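Ata da reunião de acompanhamento — software de manipulação, módulo de planejamento Pyo
Julho, início às 14h

1. Versão do planejador
A equipe de controle informou que o Pyo passou a replanejar a cada ciclo quando a percepção perde a borda do tecido. Perguntou-se quanto disso é melhoria e quanto é o planejador repetindo a mesma tentativa. Sem resposta conclusiva. Os logs não separam os dois casos.

2. Dados de treino
A Cendach entregou 1.540 episódios, dos quais 374 foram descartados por falha de sincronismo entre as câmeras de punho e a da cabeça. Registrou-se objeção: a taxa de sucesso do relatório foi calculada sobre o conjunto já filtrado. Fica sem efeito até novo cálculo.

3. Percepção
A Asley defende que a segmentação de cabide e roupa está pronta para varanda, contra a luz. A ata registra que os testes apresentados são de interior. Grades ao fundo continuam gerando falsos contornos finos, confundidos com arame. Pedido de ajuste de limiar recusado por ora — já se ajustou duas vezes sem medir.

4. Encaminhamentos
Istlow: separar nos logs replanejamento e repetição.
Cendach: refazer a taxa com os episódios descartados.
Asley: 5 sequências em varanda, sem cortes.
A demonstração externa não foi aprovada. O ponto volta na próxima reunião.

Encerrada às 15h20.

Anexo
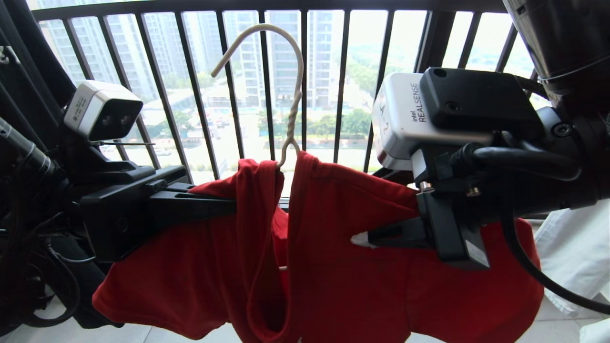
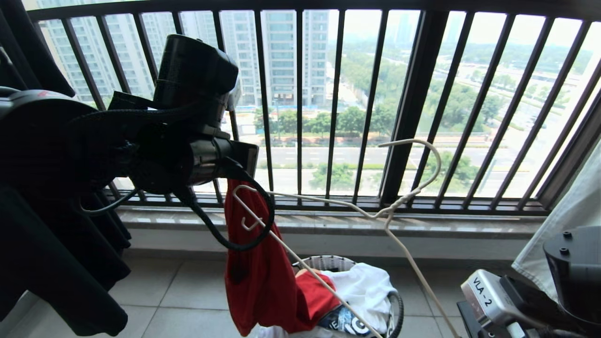 Manipulação de cabide e roupa vermelha na varanda, junto à grade.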